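Buying the Hand Before the Robot: What a Handheld Gripper Kit Should Offer a Public Institution

Bradley Crabtree 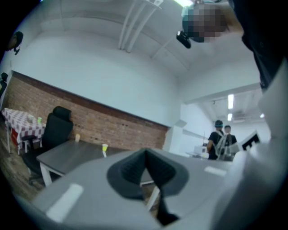
The Loment handheld gripper kit is offered to colleges, rehabilitation services and smaller manufacturers as a means of recording manual tasks before any robot has been purchased. It is sold by Ots on an annual subscription, and it reached the Nakville Institute of Applied Technology as one of two responses to our call for proposals in February. I was asked to advise on whether the Institute should accept it. The advice I gave was favourable, with conditions, and this essay sets out the reasoning for colleagues at other institutions who will shortly receive the same brochure. Much of that reasoning concerns the tool as it meets ordinary rooms. A pleated, soft finger standing at the middle of its plate, with a checkered tablecloth and disposable cups on the tables beyond it, is a fair statement of what the product is meant to do: it is intended for places where people eat, sit and put things down, and it must be judged on its conduct in those places.

The principle of the kit is familiar to anyone who has followed the field. An operator holds the gripper, performs a task by hand, and the device records the view from the tool together with its movement and the opening of its fingers. The recordings are later used to train a control policy for a robot arm fitted with a matching gripper. The commercial attraction is plain enough. An arm of respectable quality costs more than most departments can spend in a single year, requires a guarded space, and can be used by one trainee at a time. A handheld unit can be passed around a classroom. The Ots proposal provided for four units, a charging station, a set of printed markers for calibration, and access to the Sindumora software, through which recordings are uploaded, reviewed and exported.

I wish to deal first with what the kit does well. The grippers are light enough to be used through a two-hour practical without complaint from our students, several of whom had worked with heavier instruments. The soft fingers are forgiving. A student who closes too early on a paper cup will crush it a little and learn something from having done so, whereas a rigid jaw tends to send the cup across the room. The fingers are also replaceable without tools, and the supplier's price for a replacement pair is reasonable. I mention this because consumable parts are where institutional buyers are most often caught out, and the proposal was commendably open on the point.

The second merit is pedagogical. Our Friday practical is attended by twelve students, most of them in the second year of the diploma, and the great difficulty of teaching manipulation to a group of that size has always been waiting. Under the previous arrangement a student might spend an entire afternoon observing and leave having moved the arm once. With four handheld units, students work in groups of three, and every student records a usable set of demonstrations before the session ends. They also begin to argue about technique, which I regard as a good sign. Whether to approach a cup from the side or from above, how long to pause before closing, and whether the hand should return to the same resting place each time are questions that seldom arise when the student's only contact with the equipment is through a teach pendant.

Against these merits must be set some reservations, and the first of them concerns calibration. The accompanying literature describes calibration as a brief procedure to be completed at the start of each session. In our trial it was brief when the printed marker was flat, evenly lit and viewed from a sensible distance. Under mixed lighting, and our building has little else, it frequently had to be repeated. Where a room has a bright fixture overhead and a second, differently lit space opening off it, operators should expect the tracking to hesitate as they move from one to the other. The supplier's representatives did not dispute this. They advised us to keep a marker posted in each area, and that advice has been serviceable, but it belongs in the manual and ought not to depend upon a telephone call.

The second reservation concerns the software. Sindumora is competently designed for a single user working on a single project. It is less well suited to a teaching institution. There is at present no means of assigning a recording to a student without creating a full account for that student, and each full account is charged. Our instructors resorted to a shared login and a naming convention written on the whiteboard, with the consequence that marking the first assignment took far longer than it should have. Ots has indicated that class accounts are under development. Prospective buyers will know how much weight to place on a feature that is under development, and should ask for a date in writing.

The third reservation is the most serious, and it applies to every product of this type of which I am aware. The view recorded by a handheld gripper takes in a great deal beyond the object being handled. Because the tool moves wherever the hand moves, it will record colleagues at the next bench, people standing in an adjoining room, and very often the operator, who leans over the work as people naturally do. None of these persons need be the subject of the recording for their likeness to be retained in it. The Loment kit does provide for the obscuring of faces, and in our trial the function performed creditably. It is, however, applied after upload. For some period, therefore, the unaltered recording resides on the supplier's servers, and the subscription agreement as first presented to us was silent on how long that period might be.

A public institution cannot accept silence on such a matter. We asked that the obscuring of faces be carried out on a computer under our own control before any recording left the building. Ots agreed to this, at a modest additional fee, and I believe other buyers should ask for the same and should resist the fee. A safeguard of this kind is part of the product. It should not be priced as an embellishment, any more than one would expect to pay separately for the guard on a bench grinder. We also asked for a clause confirming that recordings made by our students would not be used to train models for the supplier's other customers unless the Institute had agreed in advance. The clause was granted after some discussion, and I would not have recommended the purchase without it.

There remains the question of value, on which reasonable people will differ. Critics of these kits observe that a demonstration made by a human hand, however well instrumented, is not a demonstration made by a robot. The human wrist turns in ways that many arms cannot follow. People also make small corrections by feel that a camera records poorly or fails to record at all. In our own trial, some demonstrations that looked entirely natural to the student who made them were rejected by the software as being beyond the reach of the arm selected. The objection is therefore well founded, and institutions that wish to train operators for a particular model of industrial arm would do better to save their money toward that arm.

I do not think, though, that the objection disposes of the matter for the rest of us. The greater part of our graduates will not program industrial arms. They will be employed in hospitals, warehouses, food services and repair shops, where they will be asked to judge whether a given task is suitable for automation at all, and to speak sensibly with those who sell it. For that purpose, an afternoon spent trying to record the same simple movement in a consistent manner is instructive. A student who has had a third of her demonstrations rejected has a sounder appreciation of the difficulty of clearing a table than one who has watched a polished promotional film on the subject. She will also put better questions to a vendor, and our public services would benefit if more of their staff were able to do so.

My recommendation to the Institute was accordingly to accept the proposal for one year, with renewal to depend on the delivery of class accounts and on a satisfactory record of support. I advised against the three-year term, notwithstanding the discount attached to it. Products in this field are being revised quickly, and a long commitment transfers to the buyer a risk that the supplier is better placed to carry. I further advised that one of the four units be reserved for instructors, who need time with the equipment outside scheduled hours if they are to teach with it confidently, and that the timetable be adjusted to suit.

Colleagues considering the kit are encouraged to request a trial in their own rooms, with their own furniture and lighting, before signing anything. Demonstrations staged on a supplier's premises are conducted under favourable conditions and will disclose very little about calibration. The trial should include at least one full class, and the instructor who will have to mark the resulting work should be present for all of it. Copies of the amended privacy clauses may be requested from the Institute's purchasing office.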